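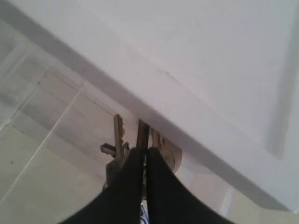 Figura 1. Manojo de llaves junto a un panel blanco, sobre suelo de baldosa clara.

2. Las llaves y su sitio

El trabajo trata de cómo se guardan las llaves en una vivienda compartida. Lo empezamos en junio, cuando en el piso de la calle Sunditz se perdió por segunda vez la llave del trastero y hubo que pagar el cambio de bombín. El tutor, Kamil Kratochvíl, nos pidió limitar el estudio a una sola casa y a un solo tipo de objeto.

Durante 20 días apuntamos en una hoja dónde aparecía el manojo cada noche. La hoja estaba pegada en la nevera y la rellenaba quien llegaba el último. Hubo 11 noches en que las llaves estaban en la entrada y siete en que estaban en el bolsillo de un abrigo. Las noches restantes quedaron sin anotar.

2.1. Elección del lugar

Valoramos tres opciones: un gancho en la pared, una bandeja y un cajón cerrado. El cajón se descartó pronto porque obligaba a encender la luz del pasillo. La bandeja se llenaba de recibos y monedas.
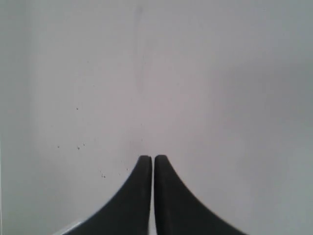
Quedaba el gancho. Compramos uno adhesivo de la marca Jendasell, que según el envase aguanta 3000 gramos, más de lo que pesa cualquier manojo de la casa. Antes de pegarlo se limpió la superficie con alcohol y se esperó un día entero para colgar nada. La altura la decidió la persona más baja del piso.

También se separaron las llaves por uso. En el manojo diario se dejaron las del portal, el piso y el buzón. La del trastero y la copia del garaje Říha pasaron a una anilla aparte, con etiqueta de cartón.

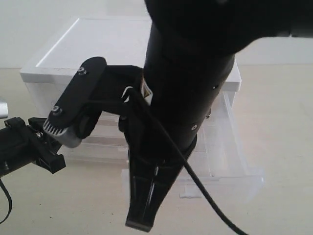 Figura 3. Pinza negra del brazo, con el cable por delante.

2.2. Resultados

En la segunda ronda de anotaciones el manojo apareció casi siempre en el gancho. Las excepciones coinciden con visitas o con salidas de madrugada. La anilla del trastero no se movió.

El principal límite es que todos sabíamos que se estaba anotando. Además, la etiqueta de cartón se dobla y habría que probar con una de plástico. Queda pendiente repetir el registro sin la hoja a la vista.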